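Comment un robot apprend à ranger des cubes (sans qu'on lui dise tout !)

Par l'équipe Clidon, 31 juillet 2019
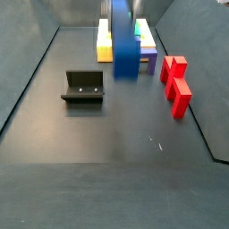

Tu te souviens de la première fois que tu as essayé de faire tes lacets ? Moi, j'ai raté, j'ai râlé, j'ai recommencé... et un jour, c'est venu. Eh bien, dans notre projet Clidon, le robot apprend un peu comme ça, avec des blocs de bois colorés : il essaie, il se trompe, il recommence.

Je ne lui écris pas « avance la pince, descends, serre le bloc jaune ». Ce serait bien trop long, et dès qu'un bloc serait posé de travers, tout serait à refaire ! Je lui donne plutôt des points. Le bloc est attrapé ? Un point. Il retombe ? Zéro. Le programme, qui s'appelle Datitora, regarde les points et change un tout petit peu les gestes suivants.

Au début, c'est drôle à voir - le bras serre du vide, pousse les blocs contre le mur, repart dans l'autre sens. Il lui a fallu 1 493 essais avant que je sois contente du résultat. À la fin, il réussissait 75 fois sur 100.

Et les 25 autres fois ? Ce sont souvent les formes bizarres qui l'embêtent. Un cube, ça se prend facilement par deux côtés. Une forme en escalier, beaucoup moins : si on la pince au mauvais endroit, elle bascule.

En août, je vais lui montrer 28 blocs qu'il n'a jamais vus. Tu peux faire l'expérience chez toi : ferme les yeux, prends un jouet avec 2 doigts seulement et essaie de le poser debout. Alors, tu as réussi du premier coup ?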